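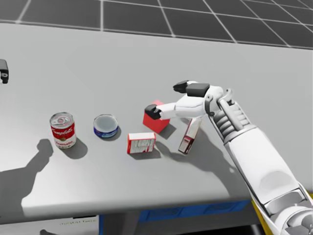
A reader of my last column, who signs as Fulora, wrote to me that a simulator is a place where software goes to feel good about itself. If a planner works there, the message continued, you have learned that it works there, and you should go to the real table the same afternoon. I have read this message many times. I agree with half of it, and I want to use this page for the other half.

I work on planning software for arms and hands. Before that I worked on perception at Tendgate, where we spent most of our days on real tables and had a low opinion of people who did not. So I know the feeling behind the message. A rendered can of tomato soup has no dent. The camera is where the file says it is. The light stays the same from morning to evening. A program can become very good at such a world and know very little about a kitchen.

But I think we ask the wrong thing from simulation. We ask if it can predict success. It is much better at showing us our mistakes, and most of our mistakes have nothing to do with friction or light. They are in our own code.

Let me give a case from our project, which is called Vustex. The task sounds small: bring one extended index finger to a red cube that has other groceries near it, and do not disturb the neighbors. We had 800 starting arrangements, produced by a script. In 359 of them the planner returned a path and the finger came to the cube from a direction that made no sense, over the top of a tall box, when the space on the other side was free. There was no collision, so our report marked all of these as good. On a real table we would have tried perhaps a dozen arrangements in a day, seen one or two strange motions, and blamed the calibration. I am sure of this, because blaming the calibration is what we did for most of October.

The cause was a frame. Two modules had different opinions about where the fingertip is. One measured to the end of the last joint, the other to the end of the black rubber cap. The difference was 13 millimeters, and the cost function was paying for it by lifting the whole wrist. No better physics engine would have found this. A person looking at many rendered runs, one after another, found it before lunch.

Here I come to my real complaint, and it is about tooling. We have excellent tools to run a thousand scenes and very poor tools to look at them. The result of a night of computing is usually one number in a terminal. When the number is high we go home happy. At Tendgate we had a viewer that could step backward through a plan and show, for each step, what the perception module believed and what the planner received. It was ugly and slow, and it was written by an intern in 2 weeks. I still miss it. I have asked for the same thing in three different teams and the answer is always that it will come after the next release.

I would also like that the planner explains itself a little. When it rejects a direct approach, it knows the reason at that moment, and then it throws the reason away. To keep it costs a few bytes. In Yüksel, the small planning library we use now, each rejected branch can carry a short label such as "joint limit" or "too near the neighbor". It is switched off by default. I suggest switching it on and leaving it on, also on the real robot, where you will need it more.

Fulora is right that the real table must come early. I would not wait for a perfect score, and I do not trust teams who show me only rendered videos. I ask only that, before you carry the program to the hardware, you sit with fifty of its plans and watch them from start to end, including the ones marked as good.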